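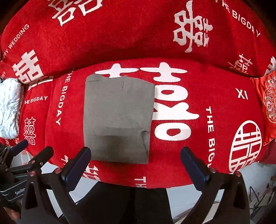

Reading time: 2 min

Wedding chair covers: frequently asked questions

Before the first order many couples write to us with the same questions, so we have collected the answers on one page. If yours is missing, please write to Fergal Breathnach at the Flurari desk.

What do the characters on the red fabric mean?
The sign 囍 is called double happiness. It is the character for joy written two times side by side, and it is traditional at Chinese weddings. On this pattern it comes in several sizes, together with the words THE BIGDAY in white.

Why do some of the characters stand upside down or sideways?
The print is scattered over the fabric on purpose. When the fabric goes around a seat or a back, the signs turn in different directions. We can not choose which sign will be in the middle of your seat.

Will it fit my chair?
For the Plokdale model, measure the seat at the widest point and the back from the seat to the top. Thick cushions are fine. If the seat is very round, the letters near the sides will curve away, so part of a word can be hidden.

How do I clean it?
For dust, take a soft gray cloth, fold it into a square and wipe in one direction. Turn the cloth when one side is dirty. Please do not rub hard on the white letters. For a spot, make the cloth a little damp with cold water and press, then wait until the seat is dry before somebody sits down.

Can I use a colored cloth?
Better not for the first cleaning. A new cloth can give color, and on the white print you will see it.

Can I leave the folded cloth on the seat between the ceremony and the dinner?
Yes, if it is dry. Some families put it there to keep the place for the grandmother. A damp cloth should not stay on plush fabric for more than a few minutes.

The pile looks flat after a long evening. Is it damaged?
Usually it is only pressed. Brush it with your hand against the direction of the fabric and leave the chair overnight in a room with fresh air.

How many sets do you have for rent?
In April we had 137 sets in the Drarnance warehouse. For larger parties please ask two months before.

What is the difference between item 639 and item 642?
Item 639 covers the seat only. Item 642 covers the seat and the back. The fabric is the same.

When must I return the rented covers?
After a weekend wedding, until Monday at 5 p.m. You do not need to wash them. Fold them with the print inside and put them back in the bag.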